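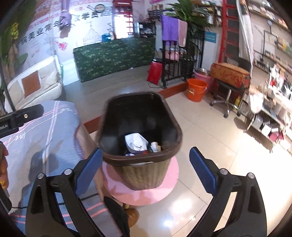
Figure 1. The wood-grain bin on the round pink surface, with some trash still in the bottom.

Small Bins, Big Habits
Fadwa Farouk and Ismail Slaoui, October 2025

So our question was pretty simple: does it matter where you put the trash can in a living room? My family keeps theirs in the corner behind the door, and snack wrappers end up on the sofa arm, the rug, everywhere but the bin. Ismail said his place was the same, so we had a topic!

We picked a deep bin with a brown rim because it looks nice enough to leave out in the open (my mom would never allow a bright plastic one next to the sofa). For one week it stayed in the corner. For the second week we moved it up by the seating, on a round pink stool, where you can drop something in without getting up. That's 14 days in all, and we wrote down every piece of trash we found lying around at bedtime.

We ended up with 57 pieces on the list. Most of them came from the first week, mainly paper and candy wrappers. The second week was way better - except for Saturday, when my cousins came over and the list kind of exploded.

One problem we didn't plan for is that a deep bin is easy to forget. Small stuff sits at the bottom in the dark and you think it's empty. Ms. Naciri suggested a liner in a light color, and we'd like to try that next with a shallower bin too. We also want to do it at Ismail's house, where there are more people and a dog.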